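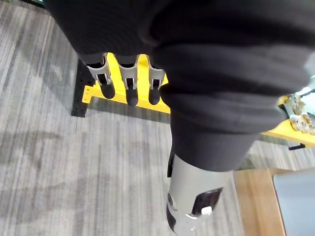

The yellow rack at the Dunbar Street workshop, with black pieces hanging from its grey holders.

Workshop reopens in Mirno with new storage and longer hours

The shared workshop on Dunbar Street in Mirno reopened on Thursday after being closed for most of August while its main room was cleared, repainted and fitted with new storage.

Members can now use the room until nine in the evening on weekdays. It used to shut at six, which ruled out most people with a day job. Saturday hours stay the same, and the workshop remains closed on Sundays.

The biggest change is in how parts and fittings are kept. Under the old system, small items went into drawers along the back wall, and the drawers were labelled by whoever had last filled them. A stocktake in the spring listed 3293 items in the room. Of those, 249 could not be matched to anything in the catalogue and have been set aside in crates by the front door. Members have until the end of next month to claim them.

Chunhua Guo, who manages the workshop, said the drawers had been a problem for years.

"You would open four of them to find one fitting, and then leave it on the bench when you had finished," she said. "Things that get used every day should be out where people can see them."

The pieces in regular use now hang on open racks. One of them is bright yellow, made from flat plates and bars, and stands on a black base plate with rows of small holes in it. It has three light grey holders along the top. Guo said the racks would be moved about over the first few weeks until members had settled on where they wanted them.

The storage was supplied by Stivel, a fittings firm with a unit on the ring road. The work cost 2923 pounds in total, paid for out of membership fees and a sale of surplus hand tools held in the yard in June. Paint and brushes were donated.

Muchen Qin, a member since the workshop opened, bought two vices and a set of files at the sale. He said he was pleased with the new hours but had mixed feelings about the racks.

"I knew where my things were in the old drawers," he said. "I suppose I will learn it again."

Some of the old equipment has been kept. Guo said members had asked that worn metal plates and work surfaces should not be replaced just for their looks, and that scratches and smudges made no difference to the jobs done on them. Anything bent or cracked was taken out and sold for scrap.

The Claltis evening class, which teaches basic assembly and repair, will move back into the main room next week. It has been meeting in the library annexe during the closure. Lihua Shen, who runs the class, said the annexe had been comfortable enough but had no benches, so the group had spent most of its sessions on drawings and measuring.

There are 60 places across the autumn classes. Shen said the beginners' group was nearly full, and that there was more space in the later sessions. No previous experience is needed, and tools are provided. Those taking part should wear closed shoes and tie back long hair.

Members are being asked to follow a few new rules in the main room. Pieces taken from a rack should go back on the same holder at the end of a session. Work left overnight must have a name and a phone number on it. Benches need to be wiped down by ten minutes before closing, and metal offcuts go in the bin beside the sink, not with the general rubbish.

Parking is still limited. The spaces behind the building are shared with the bakery, and members arriving before eight in the morning are asked to leave the two nearest the gate free for its vans.

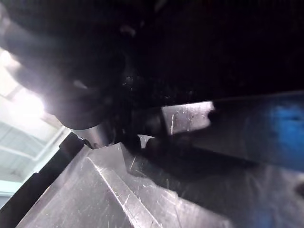

Joining and enquiries

New members need to attend a short safety talk before using the room alone. Talks are given by Mingxuan Jiang at half past six on the first weekday evening of each month and last forty minutes. Places do not have to be booked.

Membership forms are available at the front desk. Anyone wishing to claim an item from the crates should bring a description of it, or a matching part, and ask for Garnet Pelletier. Unclaimed items will be offered to the evening class first and then sold.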